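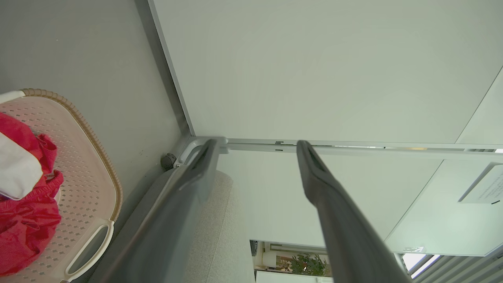
M. Trukier
Second-year student, controls lead, Madwood robotics club
31 October 2020

The laundry task is worth 200 points in the December round, and most of those are for getting clothes out of the basket one at a time. We have spent the past month on that part and very little else.

The wrist camera is the main sensor. Its view always includes both fingers, which is useful for judging the gap between them but means part of every picture is wasted. I now mask the fingers out before the colour step. The red garment is easy to pick out against the pale pink basket. The folded white cloth is harder, as the wall panels are white or light grey as well, and the first version of the code was happy to call a panel a piece of washing.

I have labelled 788 pictures so far and want 1,400 before we train again. Labelling is slow – folds make it hard to say where one item stops and the next begins. My rule is to mark the highest loose fold and ignore the rest.

The other change is a speed limit near the frame. The planner (we call it Jerkberg, after its early motion) now slows the arm within 5 cm of any rail or bracket. Cycle time went up a little and I can live with that.

Next job is the grip force, which is still one fixed value for every fabric.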